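The Deck at Fevitz

The arm had no name. On the bill of materials it was item 22, and in the shared workshop at Lockwood we called it the arm, as there was only one.

I had the bench by the radiator, three evenings a week. The steel for the base plate came from a scrapyard in Dusov and the joints were bought in a single lot from a closed packing plant. Joint 3 had backlash. I measured it with a dial gauge, wrote the figure on masking tape, stuck the tape to the housing and carried on. My sister said I treated my own knees the same way.

The task was simple to write down. Find the slot in the dark box. Put the gripper over the pale box. Close, lift, move, lower, open. I had allowed five weeks for it and was in the third month.

Before the real arm was permitted to move with power on, every path had to run in the simulator. That was a workshop rule, written on the door after a drill press incident at the Tralalville branch. The simulator came with a default world: grey floor, grey sky, a grid that went on for ever. I worked in it for most of January. One night I replaced the grid with a deck in open hill country, set the sun low and called the file Fevitz.

Fevitz was where our father had built a deck. He built it without drawings. He cut each board, laid it, looked along it, and took it up again if he was not satisfied. The year the house was sold I was at sea, servicing pumps, and did not go back to see it. I knew the direction the boards ran and not much else. The hills I took from a library of free terrain.

The change cost me frame rate. I accepted it. 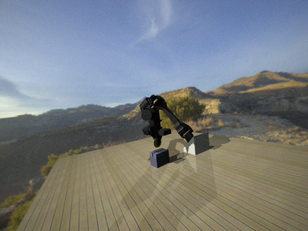

Fevitz, approach step. Gripper above the near-white corner of the pale box, slotted box to the left.

The approach step was the one that failed. The fingers came down over the corner of the box when the target was its centre. I checked the tool offset and it was correct. I checked the box and it was where the file said it was. I reduced the speed to 80 per cent and it missed at 80 per cent.

At ten past eleven my sister came in to collect the van keys. She stood behind the chair with her coat on.

"Is that meant to be ours?" she said.

"It's a test surface."

"The hills are wrong."

"They were free."

She bent closer to the screen. "You've measured from the edge of the deck," she said. "He never did that. The edge wasn't straight. He measured from the house."

I told her there was no house in the file. She said she could see that, took the keys off the hook and asked if I had eaten.

When she had gone I opened the frame definitions. The box was placed from the world origin. The arm's target was placed from the edge of the deck, through a transform I had written in the first week and not looked at since. I deleted it and gave both the same parent. Then I ran the path again at full speed. The fingers came down over the centre of the box, closed, and lifted it clear of the boards.

I logged the result and the version number. The real arm was under its dust sheet by the radiator, with the tape still on joint 3. I was allowed to switch it on now. I looked for the terrain settings first, and moved the nearest hill a little to the left.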